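3. Task Design and the Student Cohort

3.1 Where the tasks came from

The collection tasks were written by the students who would have to perform them, a decision we would defend on pedagogical grounds and which also saved us writing them. Each team in the Pastevau course was asked to propose a tabletop manipulation task that a new operator could learn in one lab period and that a policy might plausibly learn by the end of term. Early proposals leaned ambitious. One involved folding a fitted sheet, a behaviour none of the authors can perform with the hands they were born with.

After some negotiation the class settled on 5 tasks, of which 2 are reported in this section. Both are placing tasks: the operator grasps a single object with one hand-held gripper, moves it to a container and lets go. The second gripper is carried throughout, whether or not the task has any use for it, so that every episode has the same two-handed format. Students described this as "holding the spare." The term has stuck and appears in our file names, to our lasting regret.

Figure 3 shows the bowl task with the ball held in the left gripper and the right gripper open. The fiducial tags on the marker blocks are used to recover gripper pose in each episode.

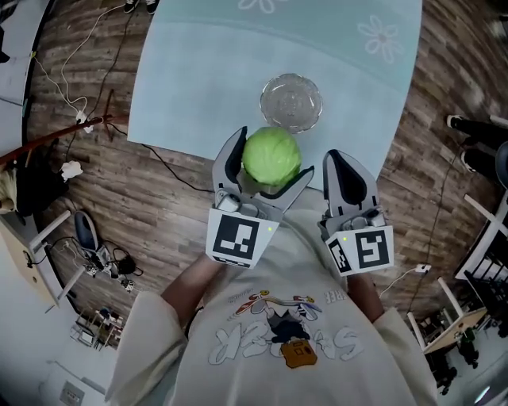
Murray Lapointe
Course instructor and corresponding author, Pastevau Student Manipulation Project

Figure 3. Bowl task, operator's workspace from overhead. The glass bowl stands on the table just past the ball.

3.2 The bowl task

We had assumed the bowl task would be the easy one. A ball is a forgiving thing to grasp, and the opening of a bowl is a generous target. The choice of a clear glass bowl was made by the students, who liked its scalloped rim, and was approved by an instructor who had not yet tried to estimate its depth. Transparent objects remain awkward for the vision pipeline, and on a pale table the rim is at times the only part of the bowl that the segmentation model will admit to seeing.

We considered swapping in an opaque bowl and put the matter to a class vote. The students voted to keep the glass, arguing that a benchmark with the difficult colour taken out would flatter everyone involved. We record this as the most rigorous methodological position anyone took all term.

3.3 Collection protocol

Collection ran through July in shared lab periods, with operators rotating between tasks. The class recorded 900 episodes in total. An episode began with the object on the table and both grippers open, and ended when the object was released or the operator gave up out loud. Failed attempts were kept and labelled by the team that made them. Labels were then checked by a second team, who proved far stricter about other people's failures than about their own. Disagreements went to the instructor, whose rulings were accepted with visible reluctance.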